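How to stop losing your keys in your own house

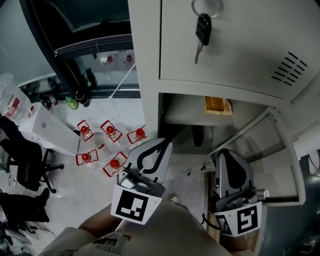 A key hung up by a locker door.

I once spent 59 minutes looking for a key that was in my other hand, under a glove. It was February and I was late for the dentist, so part of me may have been in on it.

1. Pick one spot. It should be within arm's reach of the door you come in by. The door you wish you came in by doesn't count.

2. Put up a hook. A bowl will do for a week, then it fills with batteries and foreign coins.

3. Clear everything else off it. My hook had six keys on it when I started and I could name the locks for two. The rest went in an envelope marked "Talmont?", where they remain.

4. Hang the key up before you take off your coat. Shopping can wait on the floor, frozen peas included.

5. Keep it up for around 10 days. You will forget on day 4 and find the key in the fridge.

Spares go to a neighbour. Mine is Rima Azar, who has let me in more often than I've let myself in.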